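Company > Who we are > About Plomance

About Plomance

Plomance collects and prepares demonstration data for robot manipulation. Clients bring us a task family or a class of objects. We return recorded episodes, with labels and a written protocol, in a form their training pipeline can read. We do not sell robots and we do not train policies for sale, although we do train small ones in-house to check that a dataset can be learned from.

The company was started by Yaa Laryea and Houshang Mirzaei, who had worked together on pick-and-place systems for parcel handling. Both had spent a good part of that job cleaning up data recorded by other groups: missing gripper states, clocks that drifted between the arm and the cameras, episodes marked as successes that ended with the part on the floor. Plomance was set up to do the recording properly the first time. Our workshop is in Plesdale, in a former print shop with a concrete slab floor.

What we collect

Most of our work is teleoperated demonstration with single-arm and dual-arm cells. An operator drives the arm through a task while the system logs joint positions, commanded positions, gripper opening and all camera streams against a common clock. An episode begins when the operator presses the start pedal and ends on the stop pedal. Anything in between is kept, including hesitations and second attempts, and labelled as such.

Our largest standing collection is Sampaio, which covers everyday desk and household objects. It has 90 object classes at present. Objects are chosen for the difficulty they present to a gripper or a camera: gloss, thin edges, cords, soft packaging, parts that move relative to each other. Corded telephones are a good case. The handset lifts away from the body, the cord drags and changes shape, and the keys need a small, well-aimed force. A policy trained only on rigid blocks has no examples of any of these.

Cleltska is our recording and review software. It began as a set of scripts for synchronizing cameras and is now used for the whole process, from operator login to export. Clients on a continuing contract receive a licence for the review component so they can query episodes against our labels.

How a session runs

Each cell is checked before recording. The operator verifies the emergency stop, runs the arm through a fixed calibration path and compares the reported gripper position with a gauge. If the calibration residual is over 2 mm, the cell is taken out of service until it has been corrected.

Objects are placed according to a randomized layout sheet, with the operator free to adjust orientation within the limits given. Surfaces and surrounding items are changed on a schedule. Early versions of our protocol used a bare matte bench under even light, and policies trained on that material performed poorly when moved to a different room. We now include polished surfaces, overhead glare and ordinary clutter by design.

Operators work in blocks of 90 minutes with a break between blocks. Fatigue shows up in the data as longer approach paths and harder contacts, and it is cheaper to schedule around it than to filter it out afterward.

Review and labelling

Every episode is reviewed by someone other than the operator who recorded it. The reviewer assigns one of 6 outcome codes and marks the frames where contact begins and ends. Disagreements go to a second reviewer. Failed episodes are not discarded. They are delivered in a separate partition, and several clients have told us they use that partition more than they expected to.

Raw logs are retained for 14 months after delivery. If a labelling error is found in that period, we reissue the affected files with a change note at no charge.

People

Yaa Laryea is responsible for collection protocols, operator training and the workshop. Her background is in industrial controls.

Houshang Mirzaei is responsible for Cleltska, data formats and client integration. He also maintains the calibration procedures.

Operators are employees, paid by the hour and not by the episode. New operators complete a training program before any of their recordings enter a delivered dataset. Applications for the next intake open in May.

Working with us

A typical engagement starts with a pilot of one task and a small object set. The pilot data is supplied in full, whether or not a larger contract follows. Enquiries should state the gripper type, the camera arrangement and the control rate of the target system.

3 shares | 0 comments

Related
Sampaio: object classes and licence terms
Cleltska release notes
Outcome codes explained
Operator positions in Plesdale

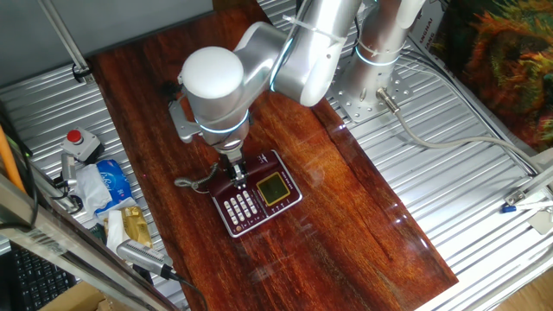

Gripper over the handset area of a corded desk telephone, polished wooden board.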